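# How Does a Robot Learn to Work in a Store?

Have you ever wondered who puts the price labels on store shelves? I never did, until I went to the open day at Griltora, a robot workshop in Illdale. I came home with sore feet and a notebook full of scribbles!

The first thing I found out is that robots don't start out knowing anything. Nothing at all! You can't just say "please put that label over there" and wait. A robot has to learn from examples, and lots of the examples come from people doing ordinary jobs with their own two hands.

Take price labels. You pinch one end with your left hand and the other end with your right, then hold it against the front edge of the shelf. Easy for you — but try explaining it to something that has never had fingers!
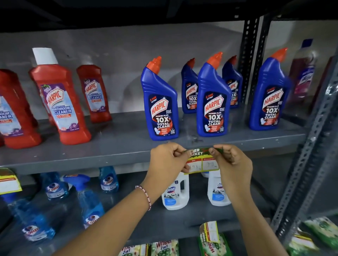
*Words by Khôi Quách | 17 Aug 2024*

See how the fingers curl over the top of the label? A robot has to work out where to grip, how hard to squeeze, and where the edge of the shelf is. It also has to leave the bottles alone. Look at all those blue ones with their bent necks, standing so close together (I would knock one over for sure).

The numbers on this label, 198 and 99, are written by hand. My handwriting sevens look like ones, so imagine how tricky reading can be for a computer!

Next came the demonstration. A robot arm named Bindby had to pick up a strip of card and press it onto a practice shelf. It moved very slowly. On the first try it dropped the card, and everybody went "ohhh." The second try worked, and we clapped like crazy.

One of the engineers told us Bindby had studied 1,216 examples before we came. I asked if it ever gets bored. She said no, but she does!

Then it was our turn. We got six strips of card each and a shelf to stick them on. Mine were all crooked.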